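Ticket: Label printer at packing table prints blank labels after every second job
Status: Waiting for customer
Product: Clikari label software, version 2
Opened: February 22, 2025

Hello support team,

I write from the office of Etuvwood, we make small wooden goods and ship them by parcel. We use your Clikari software together with a Kurnon label printer, connected by USB to the computer on the packing table. It worked well for almost 2 years.

After the last update of Clikari, the printer gives one correct label and then one blank label. Then again correct, again blank. If I print a batch of 99 labels, I must tear off the blank ones by hand and the roll is finished much too early. The counter on the status page of the printer says 1,273 and I do not know if blank labels are included in it.

What I already tried:
Restarted the computer and the printer, also in the other order.
Removed the printer in the system settings and added it again.
Changed the USB cable and the USB port.
Ran the gap calibration from the printer menu. It says OK at the end.
Printed a test page directly from the printer, without the computer. No blank label comes.

The last point makes me think the printer itself is healthy and the problem is in the page size which Clikari sends.

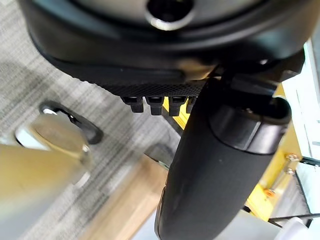 The page size in Clikari is set to our own template, which is called Aliyu after the shipping company we use. I did not change this template myself. When I open it after the update, the height field shows a value that is a little bigger than the real label, and the field is gray, so I cannot type in it. I would like a simple note in the manual about where a locked field can be opened. For other equipment I can help myself by looking at it: a round opening with a silver rim is easy to find on a black housing, and the four small tabs in a row below the textured strip are also easy to find. A gray field in a window gives me no such help, and I clicked in many places before I decided to write to you.

Reply from support
Thank you for the clear list. Please open Templates, choose Aliyu, and select Make a copy. In the copy the height field should be open. Enter the height of one label without the gap, save, and print two labels only. Please tell us the result and if the old template still shows the lock sign.

Reply from customer
I made the copy and the height field is open now. I measured the label with a ruler and entered the height without the gap. Two labels came out, both correct, and no blank one between them. The old template still shows the lock sign.

One question remains. Our order list is connected to the old template by its name. If I delete the old one and give its name to the copy, will the connection stay? I do not want to try this before the April orders are prepared, so I will wait for your answer and choose the copy by hand until then.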